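Notebook, margin bench — February, started 7:40 am

Reran the Pimum unwind from scratch because I no longer believed my own spreadsheet. The question is the same one as before: if a fund borrows against five stocks and four of them are the same stock wearing different hats, how long does the broker have before the collateral is worth less than the loan? Old answer, a comfortable week. New answer, 2 days. I'd fat-fingered the haircut column. Eliseo was very decent about it and only mentioned it twice before coffee.

Setup for whoever picks this up: 862 price paths, seeded from the Fahy series, all positions swapped so the fund never shows up on a shareholder register. Leverage stays fixed until the first margin call. After that the broker sells into its own bad news, which is where the fun starts.
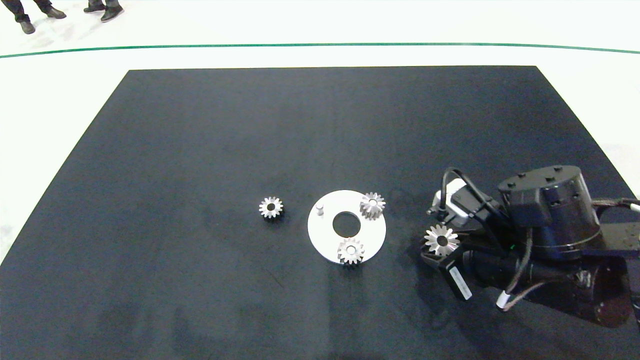

First batch finished by mid-morning. The single-broker case behaves itself. Price drops, call goes out, fund pays or doesn't, broker sells, everyone goes home poorer. Add a second broker and the thing turns into a race for the door. Whoever sells first gets most of their money back, and whoever calls a meeting to discuss an orderly sale gets the bill. Mairéad says this matches her years on a prime brokerage desk, except that in real life the meeting had sandwiches.

Bug: the Ullmont loader drops any row with a blank borrow fee and then reports success. It ate 776 rows before Hajar noticed the totals were off. Patched to stop and complain. Should have complained in the first place, but so should I. 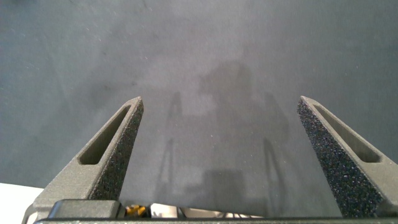 Gripper fingers with the black foam pads.

Second batch, 2,984 paths, this time with Gráinne's change: brokers can see a rough estimate of the fund's total exposure instead of just their own slice. I expected a big improvement. What I got was brokers who panic earlier and in better spirits. Losses are smaller in the middle of the distribution but the tail hardly moved. Bimla thinks the exposure estimate arrives too late to matter and wants it updated at the open. She may be right. She was right about the haircuts too and I'd like that not to become a pattern. 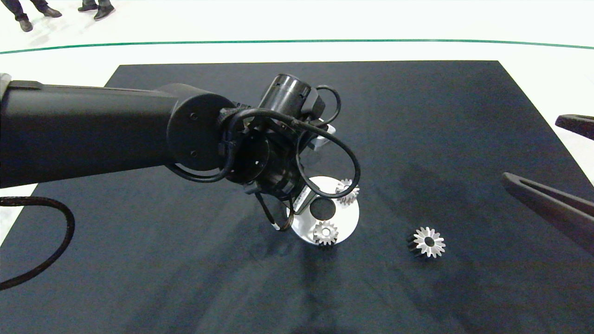 Still no good way to draw the cross-exposure between brokers. Kuline's chart tool gives me a circle with every node joined to every other node, and Hajar asked if I'd spilled something on it. I tried sorting by loan size and it got worse. At the moment the middle of the plot looks like the black cables looped around that robot wrist, only with less chance of anyone tracing one end to the other. Going back to a plain table, biggest lender at the top, and anyone who wants a picture can squint.

To do:
- rerun second batch with exposure updated at the open
- ask Mairéad what haircut her desk used on swaps, in writing this time
- get Eliseo to check the column I fixed, since I'm the one who fixed it
- rename final_v3, which is neither

4:15 pm, rerun started. Leaving the log open on the shared screen. If it stops at the loader again, Hajar has the patch.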